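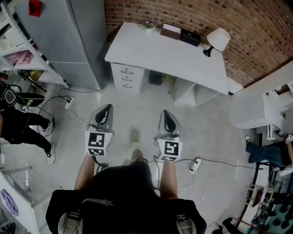 **Unit 4: Setting up a small workroom**
Course notes, Hwa-young Ban

Read these before the practical. Bring a tape measure, a pencil, and the floor plan you drew in Unit 3. If your plan doesn't have the outlets marked on it, mark them first.

## 1. Start with the wall

Most of the workrooms you'll be asked to set up have one good wall, and the desk usually ends up against it. Before you commit to that, check what the wall is made of. Drywall takes a shelf bracket easily if you find the stud. Brick is harder to drill and harder to patch, and in a rented room you may not be allowed to drill it at all. With a brick wall, plan for storage that stands on the floor.

A desk pushed against brick won't sit perfectly flush. Leave a gap behind it wide enough for a plug and its cord. If you close the gap completely, every cord has to come around the side, and that's where people walk.

## 2. Desk and pedestal

A plain desk with a drawer pedestal at one end and an open shelf unit at the other is a layout we'll come back to several times. It's cheap and you can take it apart and move it.

- Put the pedestal on the side of the hand you don't write with, unless the client asks otherwise.
- Three drawers are enough for one person. Top drawer for things used daily, middle for things used weekly, bottom for paper and spares.
- Check that the drawers open all the way with the chair in place. Students forget this every year.
- The open shelf goes on the other side. Heavy items on the bottom.

The space between the two is leg room. A waste bin can go in there if it's pushed right to the back. Nothing else should live there. Small things that roll under a desk tend to stay under it, so look there at the end of each day.

In the Meseten exercise (Handout 4B) you're given a desk width of 1000 mm and asked whether a pedestal, a bin and a seated adult will all fit. Work it out on paper first, then tape the outline on the floor and sit in it.

## 3. Power

This is the part of the job that takes the longest - leave time for it.

Count what has to be plugged in before you decide where the power strips go. People buy one strip, fill it, and then buy a second one and plug it into the first. Don't do this. Each strip goes into its own wall outlet. If the room doesn't have enough outlets, that goes in your report and an electrician deals with it.

Things to check on every strip:

1. The rating on the label, against the total load of what's plugged in.
2. The cord, along its whole length, for nicks and flat spots.
3. Whether the plugs sit fully in. Bulky adapters push their neighbors out.
4. Whether it's on open floor where a foot can reach it.

A strip out on the floor near the desk is convenient for the person working and bad for everyone else. Mount it under the desktop or on the side of the shelving if you can. If it has to stay on the floor, set it tight to the furniture, with the cord running along the wall.

Cords that gather at the foot of a shelf unit should be separated before they're tied. Unplug them, lay them out straight, label both ends, then bundle. Black and white cords from different equipment look easy to tell apart until there are several of each color. Use hook-and-loop ties. Plastic zip ties have to be cut off every time something changes, and the knife can catch the insulation.

Where a cord has to cross a walking path, use a floor cover. A rug over a cord is not a floor cover.

## 4. Floor

Bare concrete is fine for a workroom. It's level enough, it sweeps clean, and you can mark on it with tape. It's also cold and hard to stand on for a full shift, so put a mat where the person stands most. Pale gray concrete shows dust less than dark vinyl, but it does show spills, so wipe those up the same day.

Wear closed shoes with a flat sole for the practical. Sneakers are fine.

## 5. Practical

You'll work in pairs. Each pair gets one corner of the room and 36 minutes.

- Draw the corner as you find it, with furniture, strips and cords.
- List every cord and where it goes. Write "unknown" if you can't trace it.
- Propose one new position for each strip.
- Redraw.

Don't unplug anything until I've looked at your list. We start at 10 and the room is needed again after lunch.

Hand in both drawings and the list, stapled, with the course code (3379) in the top right corner. Pairs doing the Lumus lighting option should add their lamp positions to the second drawing - same sheet, different color pencil.

**For next time:** Handout 5A, on shelving loads, and the first half of the Wosto case.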